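Budget notes for the arm, part two

Edem Nartey asked me to write down how we got to a final number, so this post is mostly for him and for me next year.

We had 3,000 pounds for the whole thing. The arm itself was already paid for out of last year's money, which left the gripper, the wrist camera, a spare set of fingers and the cables. I got quotes from Kerneck and Magnusson. Kerneck wanted 959 for the gripper with a 12 month warranty. Magnusson was cheaper but charged separately for the mounting plate, and I didn't spot that until the second email.

Before ordering I wanted to know what a wide-angle camera on the wrist would see, so I ran the gripper model in simulation first. That cost nothing except two evenings.

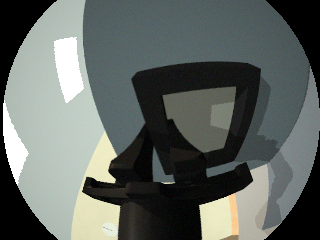

The camera line in the budget was 368. Ximena Villaseñor thought we could get by with a narrower lens and save part of that. I put both in the spreadsheet and left the wider one in for now. The gripper takes up a lot of the view either way, and I would like to keep some of the room around it.

Shadows and bright patches on the walls were the other thing I looked at. I have added a line for a plain blind and a lamp, which I had left out of part one completely.
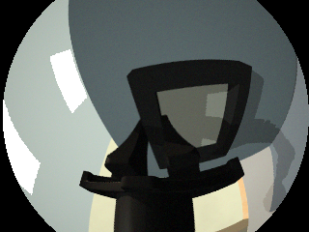
What is still open

Delivery from Kerneck is quoted for the end of November but not confirmed. Spare fingers are priced per pair and I need to ask whether that includes the screws. Crescencio Solís is checking if the old power supply will do. If it won't, the lamp waits until spring.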